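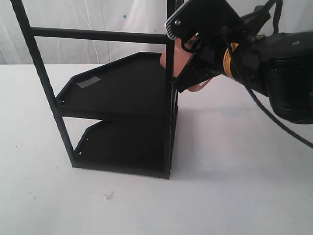 Chae-won Baek asked if the two-tier rack could go by the sink instead of the door, she'd rather not carry cups across the room. Left open, measure first.

Kitchen corner mtg, Sat 29 July

Rack: black metal, two shelves. Keep. Mugs on top tray, tea tins on bottom. Max 12 mugs, rest go in the cupboard or go home with sombody.
Grey tape on the upper shelf - leave or peel? Leave for now.

Second rack: Groster wants 60, Fudader 14 less but slower delivery. No vote. Chauhan quote still not in, chase monday.

Shelf liner: yes if cheap. Cut to shape, the trays have angled corners so straight roll wont fit.

Prenance order (filters, dish soap) approved, limit 120.

Fridge clear-out: moved to next time.

To do
Chae-won - measure by sink
Whoever is in first - mugs sorted, chipped ones out

Closed early, room needed.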